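Shared kitchen at Plasarville community house gets its dishwasher at last

People who use the upstairs kitchen at the Plasarville community house have been washing up by hand for as long as most of them can remember, and there has always been a certain fondness for it – the steamy window, the tea towels over every chair, the chat that goes on long after the last saucer is dry. All the same, there were plenty of smiles in May when the made-over kitchen opened its doors again with a dishwasher built in under the counter, right next to the sink.

The work was done by Odukoya, the kitchen fitters from Cludthorpe, and it took three weeks from the morning the old cupboards came out to the evening the first pot of coffee was made. That was a little longer than planned, and the Monday-to-Friday lunch crowd showed great patience, carrying their sandwiches down to the hall and back again without much grumbling.

The new counter is long and white, with a marble backsplash behind it and a row of outlets on the wall, so the kettle and the toaster no longer have to take turns. Regular visitors will be glad to hear that there is still a proper sink with a rack for the things that people like to do by hand, and on the first day back it was in use before lunch was over.

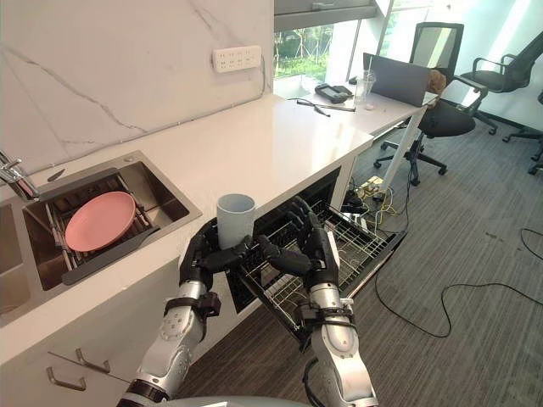 A blue-gray cup at the open dishwasher, with a pink plate on the rack in the sink.

The dishwasher was the part of the plan that people talked over the longest. Some of the older users of the house felt that a machine would sit half empty most days, while the parents from the Saturday breakfast pointed out, very kindly, that they were the ones still at the sink when everybody else had gone home. In the end the house settled on one with room enough for an ordinary lunch, and the bigger gatherings will go on sharing the job between the machine and the sink, as they probably would have done anyway.

Money came in from all sides. The spring bake sale brought in around 300 dollars, which everyone agreed was very good for a rainy afternoon, and the Sodora garden club gave what it had left over from its plant stall. The rest was put by from room rentals over the past couple of years, a little at a time.

There are a few small habits to learn. Scrape plates before they go in, please, and tip out the last of the coffee into the sink. Cups do best upside down so that they don't fill up with water, and sharp knives should be washed by hand and put straight back where they belong. If you are the last to leave and the dishwasher is full, start it, and whoever comes in next will put things away. A card with all of this on it will go up inside the cupboard door as soon as the wording has been agreed, and anyone who has been to a house meeting will know that this could take a while.

The sink itself is a double one in stainless steel, so one side can be kept for soaking while the other holds the drying rack. The faucet is set at the back of the counter, and those who do the big soup pots say they are very happy with the arrangement.

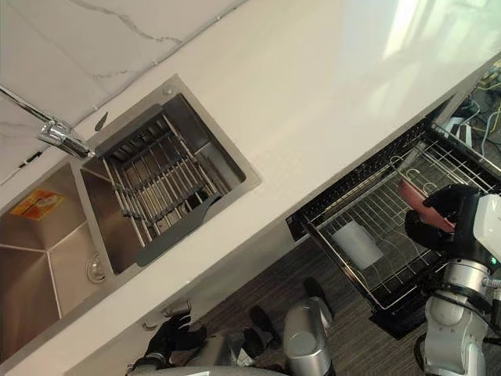
Opening hours and booking

The kitchen is open to all house users from 8 in the morning, and groups can book it for an evening at the front desk. Cups and plates borrowed during the building work are still welcome back – the box for them is at the foot of the stairs.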